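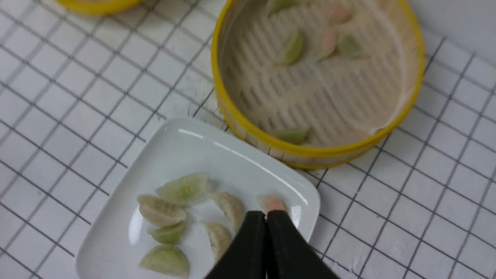 Can the Dradora gripper kit pick up soft food without tearing it?
It can handle filled dumplings if you limit the closing force and teach the grasp across the body, away from the pleats.

Vinen sells the Dradora as a bolt-on kit: two black fingers, a small wrist camera and the teaching software. The steps below set it up for moving dumplings between a plate and a bamboo steamer.

What you need
The Dradora kit, an arm it fits, a printed grid sheet, a steamer with its lid, and a plate. Use real dumplings. Rubber ones grip too well and you will set the force wrong.

Step 1. Lay the grid sheet flat and tape it at the corners. Run the calibration from the Setup menu and wait for the green tick.

Step 2. Stand the steamer and the plate close together. Short moves mean fewer drops. Keep the lid well clear of the arm's path.

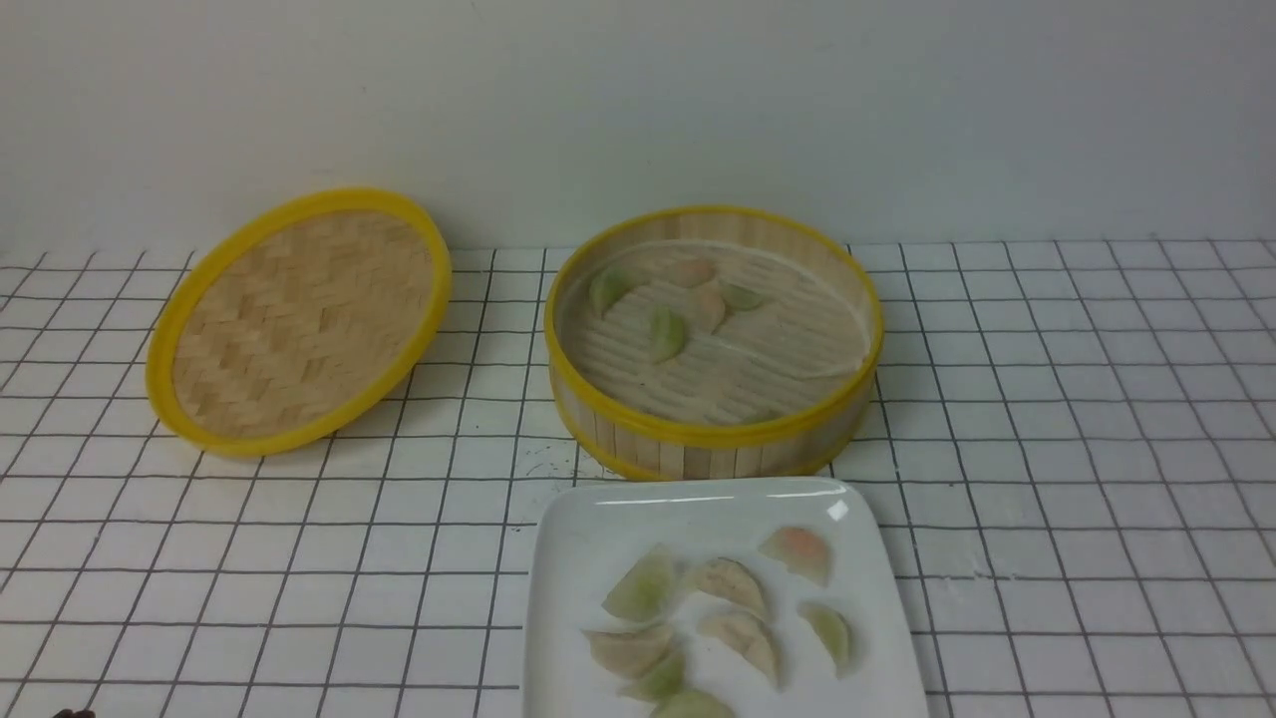

Bondum, 2025-12-29

Mariann Sipos tested this layout in our kitchen with green, beige and pink dumplings. Pale wrappers on a white plate are hard for the camera, so turn the exposure down before you teach anything.

Step 3. Set the force limit to 2 and the speed to 5. The factory speed is too quick for soft food.

Step 4. Guide the arm by hand to a dumpling, close the fingers, lift, and release over the steamer. Save the move. Teach one for each way a dumpling can lie - flat, on its side and upright. Leave space between them in the basket or they will stick when cooked.

Step 5. Open the fingers and send the arm back to its rest position. Check that the tips line up.

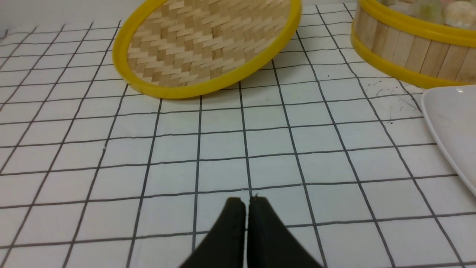

If one tip sits higher than the other, loosen both finger screws, press the tips level against a ruler and tighten again. Wipe the fingers with a damp cloth after each batch. Flour builds up on the inside faces and the grip starts to slip.

Price and spares
The kit costs 153 euros without the arm. Vinen rates the finger pads for 2000 grasps, and spare pads come from Jakab in packs of 2. Anikó Dobos ordered ours in November. The older pads have a different screw spacing, so check the part number before you pay.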